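I switched my keyboard to Dvorak in February, and this is a note on how it has gone. I said I would write it up after a few months, mainly because most of the accounts I found online stopped after the first week, when the writer was still angry.

Some background. I have typed for a living for a long time, mostly minutes and reports, and I never learned properly. I used four fingers and a thumb and looked down a lot. My right wrist had started to ache by mid-afternoon, and I had read that a different layout might help. I had also read that it would make no difference. I decided to find out for myself over the winter, when work in Kederdale is slow and the evenings are long.

I did not buy a new keyboard. The layout is a setting on the computer, so the letters printed on the keys stay as they were and simply stop being true. I thought about stickers and decided against them. If I could look down and find the letter, I would carry on looking down.

## The first weeks

The first week was bad. I managed nine or ten words a minute and had to stop after each short spell because my head hurt. The vowels are all on the left of the home row, and those came quickly. The consonants did not. I mixed up F and G for most of a month, and I still have to think about where the Z is.

I kept the old layout for work and practised the new one in the evening, half an hour after tea. Plenty of people tell you not to do this. They say you should change over completely and put up with it. I had reports due, so that was out of the question. It probably slowed me down, but I kept my job.

For practice I used a small typing program called Flustier. It is plain to look at and it has no games in it. You get a line of text, you type the line, and it tells you which letters you got wrong. After a while it gives you more words with those letters in them. I had a great many lines with G in them.

## Moving over at work

By spring I was up to 33 words a minute, which was slower than my old typing but fast enough to be useful. I changed over at work then, and had two poor weeks. Emails were short. I rang people when I would normally have written. One set of minutes, 3,975 words by the time it was finished, took me two full days, and I went home tired on both of them.

After that it settled down. I stopped spelling words out in my head and started typing them as whole words again. I noticed it first with "the", and then with the name of our office in Sturnby, which I must type more often than my own.

I also changed how I sit. My old desk at home was too high, and I had been lifting my shoulders to reach the keys without knowing it. I now work at a lower table and keep the keyboard close to the front. My elbows rest at my sides. I should have done this years ago.

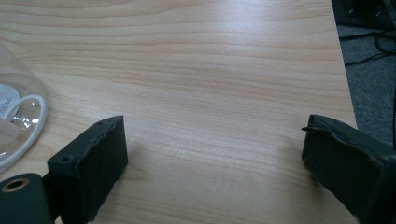

## Has it helped?

My wrist is better. I can't say how much of that is the layout. I changed the table height in the same few months, I learned to touch type, and I started taking a short break in the afternoon. Any one of those could have done it. If you have a sore wrist and want to try one thing, I would try the table first. It is much less trouble.

My speed is a little above what it was before. I make fewer mistakes, and I no longer look down, so I can read from a paper copy while I type. That has been the most useful change for my work.

There are drawbacks. The shortcuts for copy and paste have moved, and I now need two hands for them if I'm not using the mouse. Other people's computers are a nuisance. I can still use the ordinary layout, but the first few lines come out as rubbish, and I have to look at the keys again. I have locked myself out of the computer at the library in Sturnby by typing my password in the wrong layout too many times.

I am going to keep it. The next job is learning the number row properly, as I still look down for everything past five.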